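# Site Visit Report: Open Day at the Velstead Automation Laboratory

Prepared by Faith Obura
Course: Introduction to Industrial Automation
Supervising instructor: Efraín Salazar

## 1. Purpose of the Visit

Students enrolled in the fall section of the course are required to attend one external demonstration and submit a written report. The author attended the open day held at the Velstead laboratory on a Friday in October. The visit was approved in advance by Mr. Salazar, and the report follows the outline distributed in class.

The author set three questions before the visit:

1. How are two robot arms made to share one small work area without striking each other?
2. Which kinds of objects are difficult for a two-finger gripper, and why?
3. How much of the work is still done by a person?

The first two questions were answered fairly well during the day. The third was answered only in part, as explained in Section 5.

## 2. Organization of the Day

Visitors checked in at the front desk and were divided into groups. Each group was given a printed guide of the building and a short safety talk. Visitors were asked to remain behind the floor tape while any arm was powered, to keep bags off the tables, and to hold questions until the operator had stopped the motion.

The program was divided between two rooms. The first, called Tondska, was used for talks and for a display of older equipment. The second, Foulkes, was used for live work with the arms. The names come from former buildings on the site and have no technical meaning, although several visitors assumed that they did.

The opening talk lasted 60 minutes. It covered the history of the laboratory, its teaching program, and the difference between an arm that repeats a fixed path and an arm that is guided by a person or by a trained program. The part on trained programs moved quickly, and students without a background in programming may have found it hard to follow. The author recommends reading Chapter 4 of the course text before attending.

## 3. The Demonstration

The demonstration in Foulkes dealt with small handling jobs of the type found in a mail room or an equipment closet. The staff explained that such jobs are chosen for teaching because the objects are cheap, easy to replace, and awkward to hold. A rigid box has flat sides and keeps its shape. A cable or a padded envelope does not, and the arm must deal with whatever shape it finds.

Cables received the most attention. According to the operator, the usual method is to hold the plug itself and let the cable trail behind it. If the gripper holds the cable farther back, the plug can swing or turn, and its position is no longer known with any accuracy. The fingers must also meet the plug squarely - a small error in angle is enough to make it tilt.
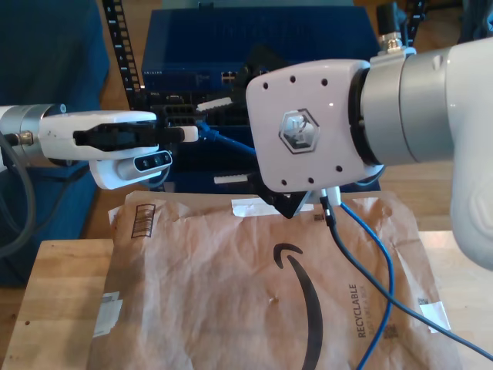

The operator then discussed how the work is divided between the arms. When both are used near the same table, each is given a region in which it has priority, and the other is expected to wait or pass behind. The regions overlap in the middle, and this is where most of the planning effort goes. The author had expected the arms to be kept well apart. The operator replied that this would be safer but would remove the main benefit of having a pair, as many jobs require one hand to hold and another to act.

Cables belonging to the arms themselves were raised as a separate problem. A cable that runs along the outside of an arm has to have enough slack for the joints to turn, but slack can catch on objects or hang in front of a camera. The staff check the routing at the start of each session.

Padded mailers were covered next. The surface creases, and a flat mailer offers very little edge for the fingers to take hold of. Two approaches were described: lowering the fingers over a raised fold, or pushing the mailer to the edge of the table so that one side can be gripped. The second approach is slower but was said to be more dependable.

## 4. Records Kept by the Laboratory

At the author's request, the staff provided the totals for the current teaching term. The laboratory had logged 961 attempts at handling tasks, of which 613 were marked as complete. An attempt is marked complete only if the object ends in the requested position and no person has touched it. The staff noted that the figures combine easy and hard tasks and should not be read as a score for the equipment. A breakdown by object type was not available on the day.

The log is kept in a program named Grindau, which was written by former students. Each entry gives the task, the operator, the result, and a short comment. The author was shown several pages and found the comments more useful than the results column. Typical remarks were "gripped too high" and "fold slipped."

## 5. Discussion

On the first question, sharing a work area depends as much on agreed rules as on sensors. On the second, soft and flexible objects are the main difficulty, and plugs are difficult for a different reason, namely the accuracy required.

The third question needs further work. Setting out the objects, checking cable routing, and entering results are all done by hand, but the author did not record how long these steps take. A follow-up message has been sent to the laboratory asking whether setup times are logged - no reply had been received when this report was submitted.

## 6. Recommendations for Future Groups

- Stand near the front in Foulkes. The fingers are small and hard to see from the back row.
- Bring written questions, as the pauses between runs are short.
- Ask to see the log comments as well as the totals.
- Allow extra time for parking on the north side of the building.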